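Chapter 5
Finding Your Feet in a Professional Degree
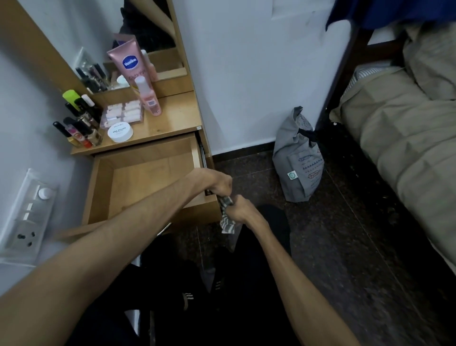
Figure 5.1 An empty drawer and a striped cloth.

I failed my first pharmacology test. I scored 14 out of 70, and the lecturer at Agbeko wrote the mark in red and drew a circle around it, as if I might miss it otherwise! I'm telling you this up front because the last chapter was full of people collecting prizes, and I know how that reads when you're sitting in a dorm room with your own bad mark in your bag.

So let's talk about the long middle of a health sciences degree, the years between the welcome speech and the day you put on the gown. Most of you reading this are somewhere in it. You've picked pharmacy or nursing or lab science, you've bought the white coat (too big, mine was too), and now you have more lectures than you have hours.

When I started at Agbeko there were 375 of us in the first-year class, and I knew one. Her name was Gifty Agbenyega and we'd come from the same high school, where we'd barely spoken. By April we were sharing notes, bus fare and one very tired calculator. She was better at chemistry and I was better at remembering drug names, so we traded. I'd quiz her on the walk over to the Sidcombe building, and she'd draw reaction steps for me on the back of whatever paper she had, usually a lunch receipt.

We didn't call it a study group back then. It was just the two of us, then four, and then a bunch of people I still write to. In Section 5.2 we'll look at how groups like that get going, and why some of them turn into a weekly chat with snacks (no shame, I've been in those too). Section 5.3 is on asking for help from staff. I was terrible at it! I used to stand outside office doors and then go home.

You'll also meet the Hudato planner in this chapter. It's a plain weekly grid I first used at the Zorcombe summer school, and I've kept it almost the same: classes go in first, then meals and sleep, then study. Yes, sleep before study. I argued about that with my tutor for most of a term and lost. There's a blank copy at the end of the chapter, so go ahead and mark it up.

Before you read on, get a sheet of paper and write down

- the course that worries you most
- one person in that class you could sit next to
- the last time you asked a teacher a question out loud

Keep the sheet somewhere handy. We'll come back to it in Section 5.4, where I'll ask you to change at least one of your answers, and where Gifty gets to tell her side of the calculator story.

Key terms: peer tutoring, office hours, weekly grid, retake

5.1 What a Bad Mark Tells You

Start with the paper itself. Read every question again, even the ones you got right, and put a small check beside the ones you could answer today.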